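Zachary Cloutier
5 August 2023

Speaker notes – "One list to rule the parts cupboard"

Start without the slides. Ask who has a spreadsheet called FINAL. Then ask who has FINAL_2. Wait for the laughter, or at least the guilty shuffling.

The background, quickly. When I joined Firnbridge in January the stock list was a workbook with 7 sheets, each kept by a different person with strong views on capital letters. We had 4000 rows. After taking out the duplicates we had 2971. Let that sit for a second. The rest was the same stuff, spelt differently.

Now the database bit. I moved the lot into Renasent, one table for parts and one for suppliers, joined on a part code. Don't read out the field names. Last time I did that a man in the second row closed his eyes.

Show the import screen. Point out that it reads every column as text unless told otherwise, so part code 00412 survives. In the spreadsheet it became 412 the moment anyone breathed on it.

Two mistakes to own up to:

Using the supplier's name as the key. Mudard changed theirs halfway through and orphaned every order we had. Use a number. A dull one.

Letting people type the category. We got "motor", "motors", "Motor" and, from one brave soul, "spinny". It's a drop-down now.

(Drink some water.)

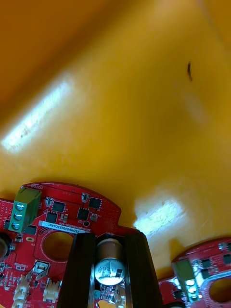
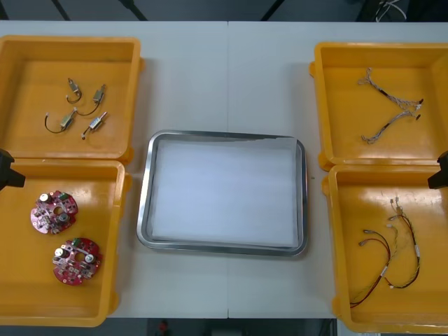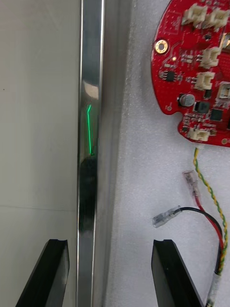
Then the live query. Run the saved one called Low Stock and change the limit from 2 to something silly so the list fills up. If the wifi fails, talk through the printout and look calm.

Somebody will ask why we didn't just use a lookup formula. We did – it took so long to recalculate that people went for lunch and came back to an hourglass. Somebody else will ask about backups. Nightly, to the server in the Carnegie room, and yes, I have tried restoring one.

Finish with the address for the template. Say it twice, slowly, and leave it on screen during questions.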